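How a Search Engine Decides What Comes First

A search engine is a computer program that helps people find pages on the web. You type a few words, and it gives you a list of pages. The list has an order, and the order is called a ranking. This page explains how a ranking is made and why some pages move up or down.

Step one: crawling

A search engine does not look through the whole web each time you ask a question. That would take far too long. It uses programs called crawlers, which visit pages ahead of time. A crawler opens a page, saves a copy of the words, and follows the links to other pages. Then it does the same thing again on each of those.

A website owner can leave a small text file that tells crawlers which parts of the site to skip. Well-behaved crawlers read this file first.
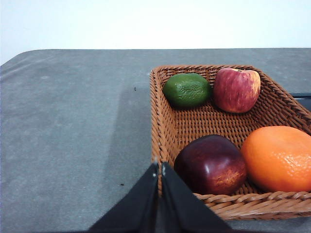
Step two: indexing

The saved words go into an index. You may have seen an index at the back of a book. It lists words in order and gives the page numbers where each word appears. A search index works the same way, except that it lists web addresses.

Suppose a small search engine called Brereta has saved 1,079 pages. It is asked for the word "volcano." Brereta does not read all 1,079 pages. It looks up "volcano" in its index and finds that 18 pages contain the word. Those 18 pages are the results. They still have no order.

Step three: ranking

To put the pages in order, the program gives each one a score. The score is made from many smaller measurements, called signals. These are common signals:

Words. Does the page use the search words in its title, or only once near the bottom?
Links. Do other websites link to the page?
Age. When was the page last changed?
Speed. How long does the page take to load?

A link from another site counts a little like a vote. Votes are not all equal. A link from a site that many other sites link to is worth more than a link from a site with no links at all.

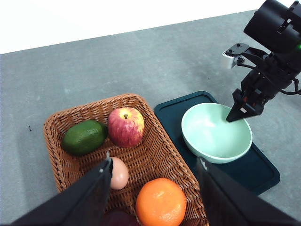
Skotau, age ten, wrote in to ask whether you could make 99 websites that all link to your own page, and whether that would put you first. It might have worked on very early search engines. People did try it, and groups of sites like this are now called link farms. Modern search engines look for them. If the sites share the same words, the same owner, or links that all point to one place, those links can be given a value of zero.

What is web spam?

Web spam is a page made to fool the ranking program. One kind repeats the same word over and over. If a page about shoes says "shoes" 1,000 times, a person would not enjoy reading it, and the program can measure that the word appears too often. This is called keyword stuffing.

Another kind is called cloaking. The site shows one page to the crawler and a different page to people. 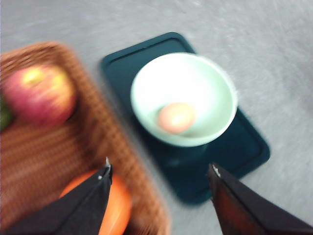
A search engine that finds spam can do two things. It can lower the page's score, so that the page moves down the list. It can also take the page out of the index. A page that is not in the index will not show up for any search, although anyone who knows its address can still open it.

Words to know

Crawler: a program that visits web pages and saves copies.
Index: a list of words and the pages where they appear.
Signal: one measurement used in a page's score.
Link farm: a group of sites made only to link to another site.

Last updated 6 May 2021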